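Bergeron Desk Arm, set-up guide
Section 6: Moving your monitor from its stand to the arm 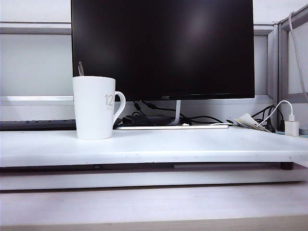
A reader in Stivimstead wrote to us that she had tightened the desk clamp before she knew where her chair would stand, and had to do all the work again. Her advice was to sit down first, look straight in front, and mark the desk edge with a small piece of tape. We have put this into step 1, with our thanks.

This section is for monitors up to 8 kg, without the stand. If your monitor is heavier, do not continue. Please read the section about heavy screens, which uses the second spring.

You will need:
The clamp and the pole (already joined, if you followed Section 5)
The arm, the square plate and the bag of screws marked B
A cross-head screwdriver
A soft blanket or a large towel
A second person for steps 9 and 10

Preparing the desk

1. Sit in your usual position. Put a piece of tape on the back edge of the desk, in line with your nose. The clamp must be fixed behind this mark, or a little to one side of it if the desk has a bar underneath.

2. Take cups, glasses and plants away from the desk.

3. Measure the distance from the desk edge to the wall. The arm folds backwards and its elbow needs 91 mm of free space. If you have less than this, pull the desk forward now. It is difficult to do later, when the screen is already hanging.

Note: Glass desks must not be used with the clamp. For desks with a soft or hollow top, use the Hakamo steel plate (sold separately) above and below the desk top. It spreads the pressure of the clamp.

4. Place the clamp over the tape mark and turn the lower handle by hand until it stops. Then give it one more half turn. Do not use a tool for this.

5. Slide the arm on the pole and lock the ring under it. The ring carries the whole weight, so check it twice.

Removing the old stand

6. Switch off the monitor and disconnect the power cable first, then the picture cable. Wait until the back of the monitor feels cool.

7. Spread the blanket on a flat surface and lay the monitor on it with the screen down. Hold the monitor by the sides. Do not press on the middle of the screen.

8. Remove the stand as the maker of your monitor explains. On some models there is a button under the neck, on others there are screws behind a small cover. Keep the stand and all its screws in a bag, because you will want them if you sell the monitor or send it for repair.

Caution: Some monitors have no screw holes on the back. In this case the square plate cannot be fixed directly. Do not drill holes and do not use glue. The Drorkel side holder can be used with many of these monitors, and it has its own instruction sheet.

Fixing the monitor

9. Put the square plate over the four holes and insert the screws from bag B. Turn each one a little, in a cross pattern, until all are firm. If a screw becomes hard to turn before it is fully in, stop and try the shorter screws from the same bag.

10. Lift the monitor together with your helper and let the plate slide down into the head of the arm. Keep holding the monitor. Your helper now closes the safety screw at the top of the head.

Caution: The arm is under spring pressure. Without a monitor it can jump upwards quickly. Keep your face away from it, and never cut the red strap before the safety screw is closed.

11. Cut the red strap and slowly let go of the monitor. If it sinks, turn the spring screw towards the plus sign. If it rises, turn towards the minus sign. Several turns may be necessary before you notice a change.

12. Pull the monitor to its lowest and its highest position. The total movement is 390 mm. Lay the cables along the arm with enough free length for both positions, then close the cable clips.

13. Connect the picture cable, then the power cable, and switch on.

Check the clamp handle again after one week, and afterwards each November or whenever the desk is moved.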